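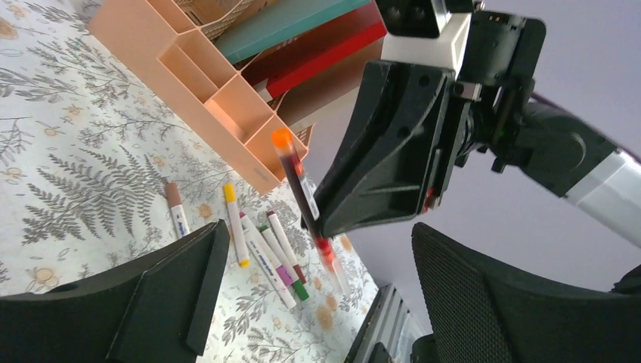

Why do both arms need to share one clock?

Because a handoff is a timing problem before it is anything else, and two arms that disagree about what time it is will disagree about where the object is.

I learned this the slow way on Trorkik, our little two-arm control stack. Each arm's driver was stamping its own joint states, and the drift got up to 94 milliseconds – plenty to make a planner look stupid. So start with the stamps. Have one process read both arms at 60 Hz and stamp everything itself, camera frames included. Then log a minute of slow motion and plot left against right.

Next, open handoff.yaml and set max_skew_ms to 40. Anything staler gets dropped, and the planner holds position till fresh data shows up.

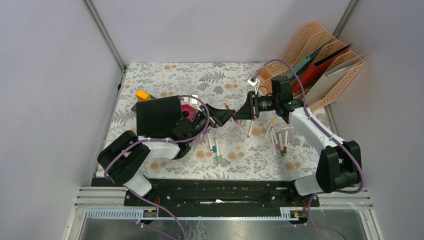
Once that's in, replay your log before you let the planner drive anything live. Mine was 3,180 samples long, and the replay tool flagged a bad patch right near the end (thanks to Yetunde Ojo for the plotting script!). If you get flags too, look at the camera thread first – mine was blocking on disk writes. Move the writes to their own queue, run the replay again, and keep the speed limit low for your first live run.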